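Canvas week, part two

Quick one, I have maybe ten minutes before the next block. Still on the folding thing. Ilir wants 258 good demos by the end of July and we're at 86, so you can do the math on how my evenings look.

The job: get hold of the canvas by one fold, lift, shake it out, lay it flat. Sounds like nothing. My first hour with the hand-held gripper I kept doing what my own hand would do, sort of scooping under. Two fingers can't scoop. You have to come down with one on each side of a fold, wait a beat, then close. The wait matters, Jalen says the model picks up on hesitation and on rushing both, so slow and the same every time. Easy to say at 5pm. 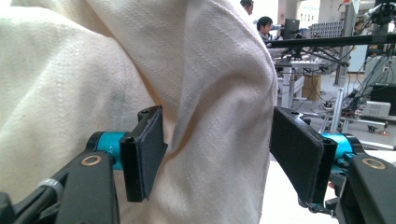 Wrists are shot, btw. Switched to holding it closer to my body and thats helped a bit. Also stopped squeezing so hard, the cloth doesn't care.

Other thing I learned, don't fix your mistakes too nicely. I'd drop a corner and do this fancy little rescue and Jalen would just delete it. Plain regrasp, fine. Fancy rescue, gone. Lost 2 good ones that way before I got the message.

We tried remote control for the same task back on the Forau setup. Hated it. Lag, no feel for the cloth, more than twice as long per fold. Ilir still likes it for the heavy stuff and ok, maybe. For fabric give me the thing in my hand.

Next up is the stiffer cloth from Mosquera, which I'm told is worse. Will report back if my thumbs still type. Ok thats my timer, gotta run.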